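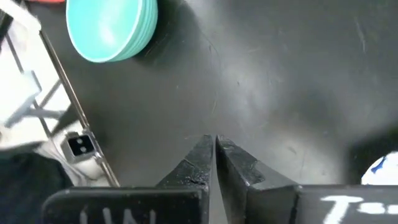 Page last changed: 12 March 2025

Articles > Machine Learning > Interviews

By the Herkus editorial desk

14 shares | 3 comments

Small labels, large errors: a talk with the data lead at Biltora

Biltora sells a text classifier that sorts incoming service requests for utilities and housing offices. The model is small by present standards and runs on ordinary office servers. For most of last year its accuracy on live requests fell well short of its accuracy in testing, and the company's data lead agreed to go through the reasons with us. At Biltora's request, the interview is published without a name.

The first signs came from a customer in Trorkmont. Requests concerning billing were being sent to the repairs queue, and staff were moving them back by hand. "We assumed drift," the data lead said. "The wording of requests changes over a year, new tariffs come in, people start using a new phrase. So we retrained on newer text. The test score went up and the complaints stayed the same."

A higher test score with no change in the field usually means that the test set and the training set share a fault. Biltora took a sample of 2,000 labeled requests and had them labeled again by people who could not see the first label. The two sets of labels disagreed on 300.

"Fifteen percent is high for a task with 19 categories, but I had seen worse," the data lead said. "What bothered me was where they fell. If disagreement is spread evenly, the model more or less averages it out. Ours sat between four categories, and nearly all of it went in the same direction."

The cause was in the labeling guide. An early version said that a request mentioning a meter should be labeled as a repair. A later version limited this to requests that mentioned a fault in a meter. Labels made under the first version were never revised, and the test set had been drawn from the same pool.

"The model had learned the old rule very well. It was scored against the old rule. You could have run that test every night for ten years."

We asked why the guide version had not been stored with each label. The data lead said that it had been, in a free text field, for part of the period. Some labelers filled it in with a number, some with a date, and some left it blank. Of the affected records, 871 had no usable entry and had to be sorted by hand according to when they had been uploaded.

Biltora considered a correction by rule, in which every old label in the four categories would be rewritten by a script. It was tried on a copy of the data and dropped. "The script has to decide whether a sentence reports a fault. If I had a script that could do that, I wouldn't need the classifier."

The team also looked at Chauke, a tool that ranks training records by how much the model disagrees with their labels and puts the worst at the top. Opinions inside the company differ on it. The data lead finds it useful for random slips, such as a wrong key pressed. "For a consistent error it's the wrong way around. The model agrees with the bad labels, so it flags the good ones. We had a list of suspects and the first page was mostly correct records."

In the end the four categories were relabeled in full by two people each, with a third deciding where they differed. The test set was rebuilt from live requests and is now kept apart from the training pool, with separate labelers. Its score is lower than the old one by several points. Sales staff had to be told why the number in the brochure was going down.

"That was a longer meeting than the technical one," the data lead said.

On the choice of model, the data lead had little to say. Biltora compared its classifier with a much larger language model on the rebuilt test set. The larger model did better on long requests that covered two subjects and slightly worse on short ones, at a running cost the customers would not accept. A mixed arrangement, with long requests passed to the larger model, is being tested.

The guide itself is now kept under version control, and a label cannot be saved without a version number, which the software fills in. Changes to a category definition reopen every record in that category. The data lead expects this to slow down changes to the guide and regards that as acceptable. The next revision is due in April and covers requests written in more than one language.

3 comments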